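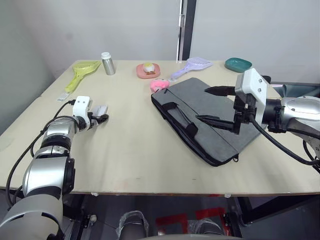
# Pre-run check, two-arm bench – Grulari student team, Civham

Filled in by Gyu-bin Wi, comments by Hanne Hjaltadóttir where marked HH. Task on the bench is the bag one (laptop sleeve, pink plush). Do it in order. Tick, or write why not.

## 1. Floor and people

- [x] Red tape on floor still stuck down, no curled corners
- [x] Bags and coats away from the arms' side
- [x] Everybody told which program is loaded. Said out loud, not in the chat
- [x] Shoe covers on
- [ ] Far side of table clear before arms go live – not ticked, see HH

HH: if someone needs to stand at the far side to reset the objects, fine, but arms paused and they say "hands in" and "hands out". I heard one of those two last session. Want both.

## 2. Stop button

- [x] Pressed with arms powered, both arms stopped
- [x] Released, nothing moved by itself
- [x] Person on the button named on the sheet: Gyu-bin
- [x] Person on the button not also typing

HH: swap every 25 minutes. You do drift off, I've done it.

## 3. Arms

- [x] Home position ok, left
- [x] Home position ok, right (slow, but got there)
- [x] Joint covers, no cracks, no loose bits
- [x] Cables hang free through the full swing, watched one slow pass each side
- [x] No cable can drop into a joint when the elbow folds
- [ ] Cable tie ends trimmed – right arm one still sticks out

GW: will snip it. Couldnt find the flush cutters, they are not in the Misura drawer where they live.

HH: don't use scissors on it, you get a sharp end. Cutters or leave it. And it scratches, so no reaching past the right arm with bare wrists until it's done.

## 4. Grippers

- [x] Fingers open and close fully, both sides, nothing held
- [x] Housing screws finger-checked, none turning
- [x] Pads on, pattern not worn smooth
- [x] Pads wiped. Fluff off the plush gets into the pattern, look closely
- [x] Force limit on the low setting for soft things
- [x] Wrist cameras both giving a picture, lenses wiped

Force number is in the Shim config, not on the pendant. Whoever changes it writes it in the log with initials. It was on 10 when I opened it, should be 5 for this task. Changed back.

HH: who had it on 10? Not cross, just want to know if the plush was slipping.

GW: it was, a bit. Grip from higher up helped more than the force did.
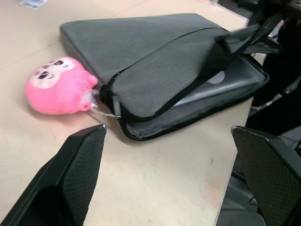 *Page last changed: 18 Apr 2021*

## 5. The bag

- [x] Laptop inside is the dead one from the spares shelf, NOT anyone's own
- [x] Laptop battery out
- [x] Zip runs by hand end to end, no snagging
- [x] Handles folded over and lying flat so a finger can't hook a loop
- [x] Sleeve inside the table edge
- [ ] Plush fit for use – half tick. Stuffing showing where the loop goes in

GW: the loop is thin. If a gripper pulls the plush and the loop is round the zip pull then the whole sleeve comes with it. Check what it's caught on before each run, by eye is enough.

HH: agree. Also the sleeve should be further in than Gyu-bin likes it. Low corner was very near the right edge when I looked, one good tug and a laptop is on somebody's foot. Move it in and re-do the start pose, it's a two minute job.

GW: moved.

## 6. Things at the back of the table

Scoops, bottle, pink dish, teal dish. They're there as distractors for the vision side so they stay, but:

- [x] Bottle empty, cap tight
- [x] Scoop handles not in the path of the left gripper
- [x] Nothing at the back taller than the bottle
- [x] No real food or drink on the table

Yellow-green scoop keeps creeping. If its handle is over the label, push it back.

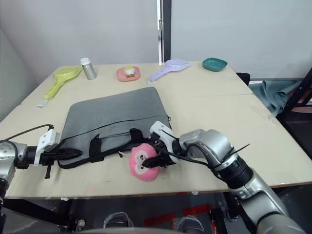
- [x] Nothing added to the row without telling the vision lot first

HH: seam on the table top, ran a nail along it, no lip. Fine. Stains are just stains.

## 7. First run

- [x] Slow speed, whole sequence, button person watching arms and not the screen
- [x] Left arm parked well clear when right arm lifts the plush
- [x] No odd noise
- [ ] Second slow run – skipped, ran out of time

HH: section 7 is the one section I won't let you skip bits of. Both slow runs, then normal speed. Do it at the start of next session before anything else and I'll sign then.

## Open

- tie end on right arm (GW)
- find or replace flush cutters (GW, ask in the workshop)
- restuff plush and stitch it, or get anothr one (HH has thread)
- second slow run (all)
- print this page bigger, can't read it from the button chair

Signed for sections 1 to 6 only: Hanne Hjaltadóttir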